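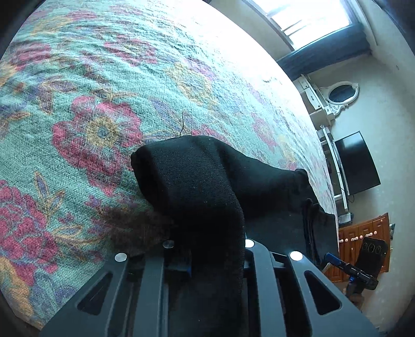

The Hundredth Fold

By Wednesday I was dreaming in laundry, and I mean that as good news.

Stoltura wanted 100 clean examples of somebody folding clothes on an ordinary bed in an ordinary bedroom, and my sister and I had offered ours before the woman on the phone had finished asking. Our bed! With Grandma's flowered spread on it, the one she carried over from Katayama rolled up in a suitcase with her shoes inside. I asked if we should change it for something plain. "Please don't," the woman said. "It has seen plenty of plain."

So we each took a gripper and got to work. You squeeze the handle, the fingers close, and whatever you pinch comes along with you. It sounds like nothing. Try it with black cloth. You can't feel the hem, you have to look for it, and then you have to decide where to grab, and that deciding was what they were after. My sister got it right away. I spent the first evening chasing a sleeve across the roses like a kid after a frog.

"Again," she said.

"That one was fine."

"You used your elbow."

I had used my elbow. We shook the thing out and started over.

What I loved – and I told everyone at work until they walked away – was how much I had been doing all my life without knowing it. I smooth before I fold. I always go left side first. When a corner flops back I give it a little tap, the way our mother did, and I had never once noticed until I watched our examples played back on the laptop and there she was, in a pair of plastic fingers.

"Do you think it'll learn the tap?" I asked.

"If you do it enough."

I did it enough. I did it on example 12 and on every one after. Tikero, the program at the other end of all this, sent its first attempts back a few days in, short clips from the lab bench over in Grallon. It dropped a sock. It dropped the same sock again. Then it got hold of the edge, dragged it across, let go and sat there with its arm in the air, and we both yelled at the laptop as if it were a ball game.

We put our coats back on the chair and did 2 more before supper.

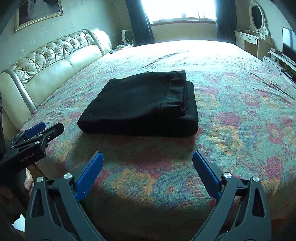
One fold finished, gripper open, aimed at the stack.

The last evening we didn't talk much. I'd pinch, she'd pinch, we'd walk the cloth toward each other and let go together. Example 99 was the prettiest fold I have ever made. On the hundredth a corner flopped back, and I was reaching for it when my sister got there first and gave it the tap.

"You never do that," I said.

"Shake it out," she said. "Let's do one extra."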